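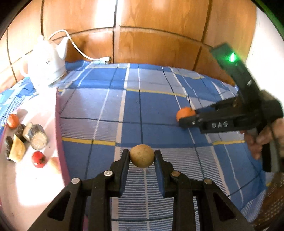
The Castham produce swap is coming back in June, and I'm so glad, because I've been living off the proceeds of the last one for weeks! If you missed it, the idea is simple. You bring whatever your garden gave you too much of, put it out at the hall on Plokent Road, and go home with something you didn't grow. I came with a bag of beans and left with dinner. The wood-paneled wall hasn't changed a bit, the blue plaid cloth is on the table again, and a pink tray is still the best thing I know for sorting small stuff in the sunshine (mine at home is an old cookie sheet, and everything rolls off it).

Small potatoes were the hit of the last swap. One family brought a whole crate of a yellow variety the seed catalog calls Favora, and it was gone before I'd finished my coffee. I did get a few, and I can tell you they're lovely boiled with butter and a little too much salt. Anything round and orange goes fast too, so come early if that's what you're after.

The numbers are in from last time, and they're pretty great for a town our size: 342 people through the door and 1,405 pounds of fruit and vegetables traded. What was left over went to the Kleinschmidt Street pantry, which took 165 pounds of it, mostly squash. (There is always squash. I brought some of it.)

There are a couple of changes for June. Doors open an hour earlier, at 9, and there'll be a separate table for herbs and seedlings, so the basil doesn't get buried under the cabbages again. Please brush the dirt off your root vegetables but don't wash them, they keep better that way. Jars and baked goods are still a no, sorry, I asked about my pickles and got turned down flat.

Entry is $2 a family, and kids with a bag of their own get in free. Parking is behind the hall, and if that fills up you can use the church lot across the road until noon. Bring your own bags!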